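A month with the Briltora trainer, or how I finally stopped being scared of robot arms

I've been promising this post since June, and I know a couple of you have been waiting on it before spending your own money, so I'm sorry it took me so long. I kept wanting one more evening with the thing before I wrote anything down, and then one more evening after that!

If you're new here, Briltora is a robot arm simulator that runs on your own computer. You get a virtual arm with a two-finger gripper, a big folder of household objects, a handful of tabletops to put them on, and a set of lessons that take you from wiggling the joints to writing little pick-up routines of your own. A company called Grurance sells it, and the hobby license cost me $181. I paid for it myself, out of the money I'd set aside for a new bike (the old bike is fine, it just squeaks).

I should say where I'm coming from. I taught middle school math for a long time and I can write a bit of code, the kind that makes a teacher's gradebook behave. I'd never touched a robot. My friend Angeliki Kouris builds with the real ones at work, and she told me to start in simulation so that I could be clumsy in private. She was so right. I must have driven that arm straight into the table on my first evening more times than I ever want to admit, and all it cost me was a click on the reset button and another cup of tea.

The lessons are the best part. There are 32 of them, and they're written by somebody who remembers what it's like not to know things. The first four are only about moving around, and I was tempted to skip them, and I'm glad I didn't, because that's where you learn how the wrist camera view lines up with the bigger view from outside. After that you begin picking things up. I've spent most of my time on the tabletop lessons, where you have a few things lying around on a wooden surface and you have to get the fingers around one of them without bothering the others.
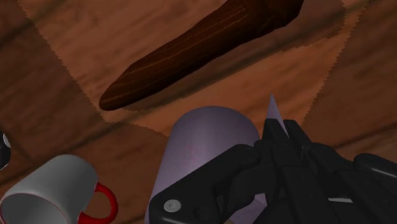
Cylinders were my nemesis for a good week. A box is forgiving, you come at it more or less square and the fingers find the flat sides, but with a round thing I kept closing too early or coming in a touch too low. What got me over the hump was the slow mode, which lets you run the last bit of the approach at a crawl and nudge as you go. I wish they made more of it! It's tucked away in a settings menu and I only found it because Rukhsana Khokhar mentioned it in the comments on my last post (thank you, Rukhsana, I owe you a pie).

Now for the grumbles. The wood textures are pretty but a little smeary up close, and with the camera right down by the gripper I sometimes had trouble judging how far away the surface was. The shadows help some. The object library is supposed to have 2,000 items in it, and maybe it does, but the search box is picky and wants the exact name or it gives you nothing. And my laptop, which is no spring chicken, gets loud enough during the longer lessons that the dog leaves the room.

I did try the free version of Wurnitex before this, and it's a nice program, but it assumes you already know what you're doing, and I spent two evenings just reading about file formats. If you're an engineer you'd probably be happier there. For somebody like me, who wants to sit down after supper and get a gripper around something before bedtime, Briltora is the friendlier place to be.

I've renewed for the add-on lessons, which cover stacking and pouring, and I'm partway through the first stacking one now. It's going badly and I'm having a wonderful time. If you've made it past the part with the three bowls, please leave me a comment, I could use the help.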